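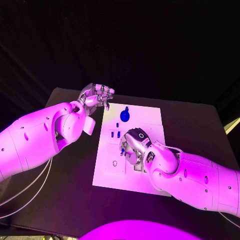 Okay, the lighting rehearsal for our Indanness corner went all the way to pink and I am so happy. Short thread on how we set it up!

**1/** The table is a dark square one, and I wanted the white board to be the thing your eye goes to. Pink on white does that beautifully. Pink on dark tabletop does almost nothing, so the board just glows.

**2/** Black curtain at the back. We tried a bare wall first (ugh, pink everywhere, like standing inside a gumball). Kerubo Gachanja hung the curtain in March and it has stayed up ever since.

**3/** I left the board a little crooked on the table. Lined up dead straight it looked like an office desk. A small turn and it suddenly feels like somebody's in the middle of something.

**4/** The dark blue knob! It's my favorite bit. Blue goes moody and deep under this light, and I love it against all that white. The lines on the board stay readable too, and I'd been really worried about those.

**5/** What it cost: 189 for the lights, and the curtain was a loan from Encarnación Mateos, who also lent us 4 clamps and a lot of patience.

**6/** If you try this at home, turn the lights down further than you think. We ended up with ours well under half and the whites still come out strongly pink — any brighter and you lose the edges.

**7/** Next up is violet. I want to see what it does to the knob. Will post when we've had a go, probably late at night again, with snacks. If you have a favorite color for white surfaces, tell me, I want to try them all!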